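Hendero Shallow Accessory Tray

Sold by Mosico Home Storage. Product page text by Augustina Addo. Last revised 2024-10-05.

Overview

The Hendero is an open, low-walled tray for bracelets, hair ties and other small accessories that are worn often and put away flat. It has no lid, no drawer and no fixed compartments. The low wall gives a clear view of the contents from above and lets the hand reach flat pieces at a shallow angle. It is intended for use inside a dresser drawer, on a shelf or on a nightstand. It can also be carried to a bed or table for sorting.

The tray is supplied singly. Buyers who need separate sections should look at the Flores divided insert, listed on its own page, which has 16 cells and a higher wall. The two products don't nest in each other.

Specifications

Item number: 545
Format: open tray, rectangular, one compartment
Lid: none
Supplied with: tray only
Carton quantity: 6
Assembly: none
Indoor use only

Suitable contents

Beaded bracelets on elastic or cord
Braided cord bracelets with slider closures
Thin bangles
Elastic hair ties, plain or with charms
Hairpins and small clips

The tray is less suitable for fine chain necklaces. With no posts or dividers to hold them apart, chains will move toward the lowest point when the tray is carried and may tangle. Watches with metal bands should be kept elsewhere, as the weight can mark softer beads. Single earrings are easy to lose under larger pieces and belong in a covered box.

Lining

The tray is shipped without a liner. A flat sheet of paper cut to the inside dimensions is adequate and can be replaced when dusty. Printed paper is acceptable if the ink doesn't rub off on a dry white cloth. Felt may be used, but pieces with open wire ends tend to catch in it – paper is the better choice for those. Do not glue the liner down. Adhesive residue attracts lint and is difficult to remove from the inside corners.

Loading the tray

Empty the tray and lay all pieces out next to it on a soft surface. A made bed works well, as beads don't roll far on fabric. Separate anything that is looped through something else before it goes in. Cord bracelets with sliders should be opened to their full size, which makes them lie flatter. Place bangles and closed rings first, then cords, then beaded pieces. Tassels and loose cord ends should point toward the wall. 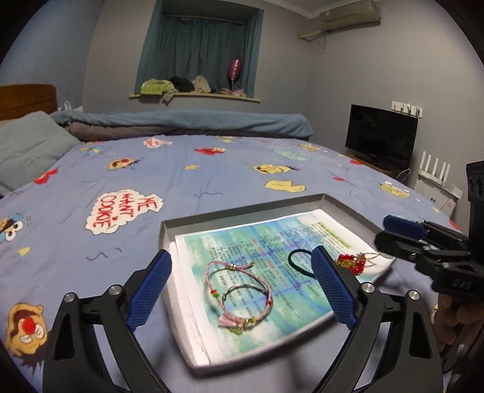
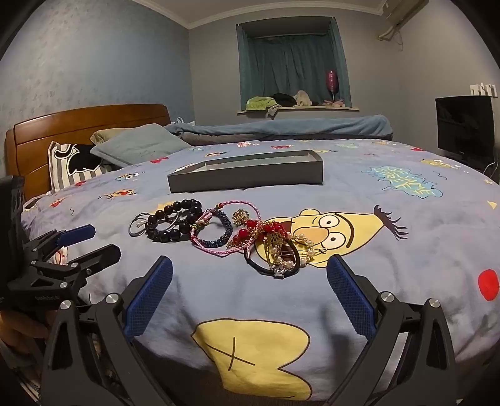
Bracelets and hair ties with the shallow box, on a printed bed cover.

Pieces may overlap at the edges, but a second full layer is not recommended. Once items are stacked, the lower ones have to be pulled out from underneath, and this is the usual cause of stretched elastic and broken thread. If the collection doesn't fit in one layer, use a second tray.

Keep hair ties together at one end. Ties with metal charms should be placed charm side up, away from pearl-type beads, which scratch easily. Hairpins go along the long wall, parallel to it, with the closed ends facing the same way.

Carrying

Hold the tray with both hands by the short sides. Keep it level. The wall height is enough to retain flat pieces during normal walking, but round beads can climb over each other and out if the tray is tipped. Trays should not be stacked while loaded.

Cleaning

Remove the contents and liner. Wipe the inside with a dry or slightly damp cloth and let it air dry before reloading. Don't soak the tray, and don't use solvent cleaners. A soft brush will clear dust from the corners.

Ordering and availability

The current production run is 3000 trays. Orders placed through Mosico ship from the Irklow warehouse in full cartons or as single units. Single units are packed in a paper sleeve. The next run is scheduled for December, and back orders are filled in the order received.

Returns are accepted on unused trays in the original sleeve. Trays damaged in transit are replaced; keep the outer packaging until the claim has been answered.

Related items

Flores divided insert, 16 cells
Hendero paper liners, precut, for item 545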